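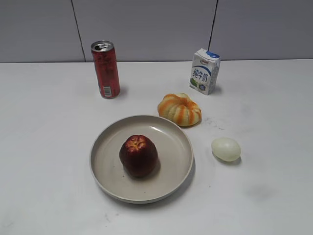 Itziar Arroyo has run the snack table at the Drultstead after-school program for 4 years. The budget is $80 a week, and she spends most of it on fruit.

"Apples first, then oranges," she said. "Milk comes in the small cartons so nothing has to be poured."

The apples go on a plate. The oranges take longer. Arroyo cuts strips out of the peel from the top down and leaves the rest on, so a child can get a thumb under the edge. She learned it from her aunt in Mirkau, who did it with a butter knife.

"A whole orange comes back to me whole," she said. "If the peel is started, they eat it."

The program has 19 children this term, most of them between six and nine. Macarena Nieto, whose son attends, said he now asks for his oranges striped at home. "I'm not as neat at it," she said. "He eats them anyway."

Soda is the one thing parents write to Arroyo about. She doesn't serve it to the children. Cans on the table belong to the adults, and she would like to see fewer of them.

"I drink it too," she said. "I'm not going to lecture anyone. But a six-year-old will look at a red can before she looks at an apple."

She buys the fruit at Iglesias, a grocery two streets over, and goes early because the small apples sell out. She prefers the dark red ones with some yellow near the stem. The large ones get two bites taken out of them and are left on the windowsill.

In April she plans to add pears, if the price comes down. Nieto has asked for bananas. Arroyo said no to those, on account of the backpacks.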